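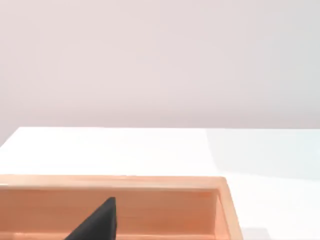
Attachment 1: white top, pinkish-grey wall (render)

Ticket: Colours on the printed proof don't match what I see on screen
Product: Canoden Layout, desktop version
Opened by: Joyce Shirima
Status: Waiting on customer

12th October, first message

Hi there, hoping somebody can help before I lose the plot. I do the layout for a little homewares catalogue (Stuken, you won't have heard of us, we're two desks and a kettle) and the backgrounds in it are nearly all soft greys with a bit of pink in them. On my monitor they're lovely. On the proof from the printer they've come back a sort of tired salmon colour, like a bandage, and the whites look a bit creamy as well.

I've got a run of 3,480 copies booked so I'd really like to not have 3,480 bandages.

What I've tried so far:

Restarted the program, restarted the computer, swore at both.

Exported again with "Convert to printer profile" ticked. No change that I can see.

Exported with it unticked. Slightly worse? Could be my imagination by this point.

Opened the PDF on my sister's laptop and it looks the same as it does on mine, so I don't reckon it's just my screen.

Images are all 300 dpi. The printer is Rudd and they say the file "came through fine at our end", which doesn't help me much.

Cheers,
Joyce

Reply from Graham Staniforth, Canoden support

Hi Joyce,

Thanks for the detail, that saves us a few rounds. Could you tell me which profile is showing under File > Document Colour > Output? Also, are the backgrounds placed images or are they colour boxes drawn in Layout? The two go through the export differently.

Greys with a small amount of pink are touchy because a little extra magenta shows up straight away.

Graham

Reply from Joyce

Hi Graham, thanks for getting back so fast!

Output says "Posix Uncoated v2". I have no memory of choosing that. The catalogue's going on coated stock, so I'm guessing that's a bit of a problem?

Backgrounds are placed images, all except the back cover, where I drew a box and picked the grey by eye. And now that I've got the proof next to me in daylight, the back cover is off too but in a different direction, more of a mauve. So maybe there are two things wrong. Lucky me.

I had the old version until January and never had this, if that's any use.

Reply from Graham

It is, yes. The upgrade resets the output profile if the old one isn't installed in the new folder. Please try these in order:

1. Ask Rudd for the name of the coated profile they want and install it.
2. Pick it under Output, then close and reopen the document.
3. Select the placed images and set Source Profile to "Use embedded".
4. For the back cover, pick the grey again from a swatch with the new profile active.
5. Export one page only and get a fresh proof of that.

Reply from Joyce

Okay! Did steps 1 to 4 this arvo. Step 3 took ages, there are over 3 dozen of the things and I couldn't find a way to do them all at once (is there one? please say there's one). Soft proof on screen has gone noticeably cooler and the salmon is gone, though the white looks a touch blue to me now.

Single page has gone off to Rudd. They're saying Thursday for the proof, so please leave this one open till then.

Reply from Graham

Will do. For step 3, use Edit > Select Same > Placed Image and the setting applies to the lot. On the blue, have a look at whether "Simulate paper" is switched on in the soft proof panel.

Reply from Joyce

It was on. Turned it off and the white's white again. Wish I'd known about Select Same this morning! Will write when the proof lands.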